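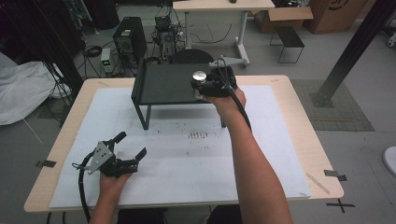
Week 2 is on demonstration data, and I'd like you to come to it with your guard up. The Greveck reading claims that a person wearing a pair of grippers can teach a robot arm almost any household task, given enough repetitions. Maybe. Look at how much the person is doing. One hand holds a small jar with a silver lid over the black stand while the other gripper stays open and empty, low over the sheet. Does your policy learn that the idle hand matters? The reading never asks. It reports 272 demonstrations and a success rate and moves on.

Search this site Go

Things to check before you believe a success rate:
Was the stand put back in the same spot every time?
Were failed tries thrown out, and by whom?
Did the test table have the same stains and tape marks as the training table? A network will happily use a brown streak as a landmark.

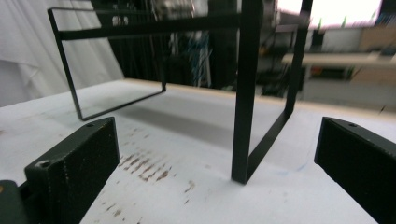
Eulalia Jara objected in the September session that I was being unfair, and that a model trained on 100 careful demonstrations had beaten her hand-written controller in the Clomness project. Fair enough. I asked how it did once the shelf was moved, and she said she hadn't tried. That is now part of the assignment.

Assignment: take the Daltach set (2550 clips), hold out every clip with the shelf in one position, train on the rest, and report both numbers. One page. If they match, I want to see the split file.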